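# Tosell Wrist View, simulated edition

Tosell is a recording pack for teams who gather manipulation examples in simulation before they do any on a real arm. It covers the two-finger gripper, the work table with its dotted black mat, and a wide circular view that keeps both finger pads in sight. An operator drives the arm, and every attempt is stored as one example, failed ones included.
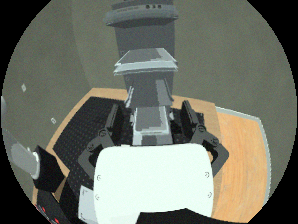
Manju Kanaujia wrote to us in June that her group had stopped throwing away the fumbled grasps, and that their policy recovered from a bad approach more often once those were left in. She would still like a quicker way to tag them. Tagging is now one key press, during the attempt or on playback.

**Supplied with each licence**

- 70 starter tasks, each with a written goal
- 1,000 recorded examples
- Joint positions, gripper opening and view, on one clock
- Export to the Pristar format

Sessions are limited to 10 operators. Lighting and table texture can be varied between attempts, or locked. Older Skarkelus recordings need converting first; the converter is in the tools folder.

Page revised 27 Jul 2022. Licence queries to Vivek Pal.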